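Tavion Calloway
Notes on cleaning cloths and finished desktops, from October. Short thread.

1/ Most haze on a desk is leftover cleaner. Too much product, too little wiping. The cloth then moves the residue from one side to the other.

2/ I weigh my mixes. 1000 g water, 2 g unscented dish soap. Anything stronger needs a second pass with plain water.

3/ Fabric softener coats microfiber and cuts pickup. Wash it without softener, with other microfiber only. Cotton lint gets caught in the pile and stays there.

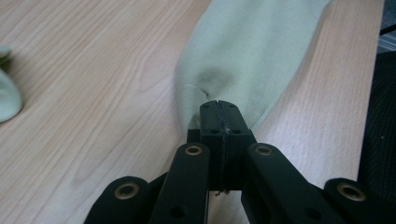 4/ Fold the cloth in quarters. That gives you eight faces. Change faces when the one you're using starts to drag.

5/ Dryer on low. High heat can damage the fiber ends, and the cloth will feel stiff afterward.

6/ Sunita Escobedo asked about wash counts. I log mine per batch. The Allton batch is at 446 washes across all cloths, the Drideo batch at 622. The Drideo cloths shed more at the hems.

7/ Wipe with the grain on real wood. On printed surfaces direction makes no difference to the finish, so go whichever way is shorter.

8/ Hem test results next week.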